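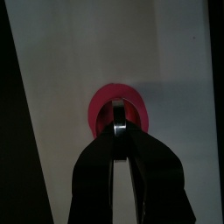
Protokoll Werkstatttreffen Ostevham, Arbeitsgruppe Greifarm
Oktober, Beginn 19 Uhr

Anwesend: Han-gyeol Um, Desta Yilma, Hye-jin Woo, Periklis Kalogeropoulos (Protokoll)
Entschuldigt: Chaltu Gashaw

1. Stand Greifer
Desta hat die schwarzen Finger neu montiert. Zum Üben dient weiterhin der Metallbügel in der roten ovalen Mulde. Gegriffen wird von beiden Seiten, das Ziehen kommt erst danach in den Ablauf. Han-gyeol möchte die Schließkraft vorerst nicht erhöhen. Einverstanden.

2. Aufnahmen
Bisher liegen 584 Durchläufe auf dem Werkstattrechner. Ziel bleiben mehr als 800 bis zum nächsten Treffen. Hye-jin sortiert doppelte Dateien aus und legt die Ordner neu an. Bitte bis dahin nichts umbenennen.

3. Handgelenkkamera
Das Kabel scheuert am zweiten Gelenk. Periklis druckt zwei Halter, Desta baut sie ein. Eine andere Kamera wird zurückgestellt.

4. Material
Für Schrauben und Kabelbinder werden 20 Euro aus der Gruppenkasse freigegeben. Beleg an Chaltu.

5. Verschiedenes
Der Name Rornora für den Arm bleibt. Der Vorschlag Darkeo fand keine Mehrheit. Der Arm ist nach Benutzung am Netzteil auszuschalten, der Schalter am Tisch genügt nicht.

Offen: Ersatzfinger (Han-gyeol fragt Chaltu wegen der Druckdateien).

Ende 20:40 Uhr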